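Waiting on the licence

Stallholders in Trurness want their say on the new market rules

Kaja Koppel has sold vegetables in Trurness for 19 years. In December the council brought in a new street trading licence, and she's been to every public meeting since. "Four meetings. Same answer at all of them," she says. "Wait for the review."

The review has no end date. Meanwhile traders pay the new fee or lose the pitch — over 70 have signed a letter asking for a pause. Wakana Fukuda drafted it at her kitchen table. "I'm no lawyer. I just read the rules and thought, where's the appeal? There isn't one."
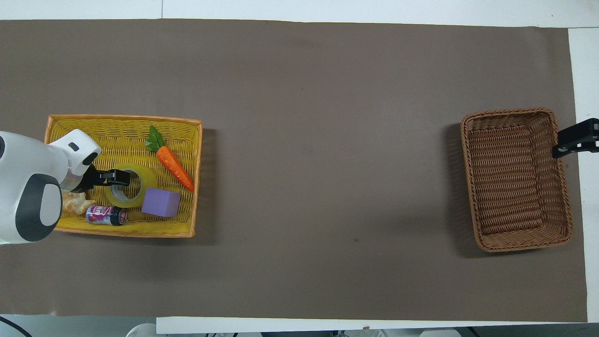 What the council says

Councillor Piret Dambrauskienė took my call at 8am, between trains. Is it fair to charge first and review after? "The old scheme was losing money. We had to start somewere." Would she back an appeals panel? A pause. "I'd look at it."

Koppel wants more than a look. The petition is at 2,000 names now, plenty of them from Nomley, where the same rules are due next. "They think we'll get tired," she says. "I get up at four every morning. I'm allready tired."

Fukuda's letter goes to full council next month.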